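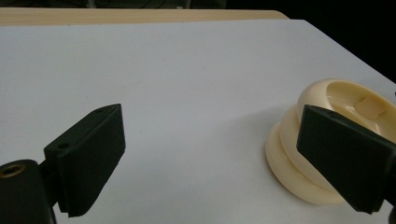
4.3 Comparing finger sets on the hand-held tool

Before you start, put the tool down and read to the end of the section. It is short, and the part about the screws comes later than most people would like.

You will need the Modero hand-held gripper, both finger sets (ridged and plain), the small hex key, and one test object you would not mind replacing.

1. Lay a white sheet on the table and pull it flat. The camera sets its exposure from whatever fills most of the view, and a patterned tablecloth will give you an afternoon of interesting numbers.

2. Fit the ridged fingers first. The ridges go on the inside. Lewis Morrison asked for this sentence and has his reasons.

3. Tighten each finger screw until it stops, then leave it alone.

CAUTION: The fingers are plastic and the threads in the mount are brass. In a disagreement the plastic loses.

4. Open the tool fully and check in the live view that both fingers can be seen. If only one shows, the camera bracket has slipped. Go back to 4.1.

5. Place the test object between the fingers, squeeze the trigger, lift, hold for 8 seconds and set it down. Write the result on the sheet as held, slipped or dropped. "Nearly" is not a result.

6. Repeat with the object off to one side, so that one finger arrives before the other. Let the tool do the pushing. Do not steer with your wrist – the arm you will eventually bolt this to hasn't got your wrist.

7. Change to the plain fingers and repeat steps 3 to 6.

NOTE: Rounded objects with a flared rim are worth the trouble. In our July trials at Brosville the plain fingers held 199 of 422 lifts on such shapes, and Agustina Pereyra would like it known that she did all of them by hand. Grip at the waist if there is one. Gripping the rim works beautifully until you lift.

8. Save the recording before closing the Sondari controller. It will not ask.

Replace the fingers after 2,000 grips, or sooner if the pads look polished.

Section last revised August 13, 2020 (T. Ueda). The drawing of the old bracket has been removed.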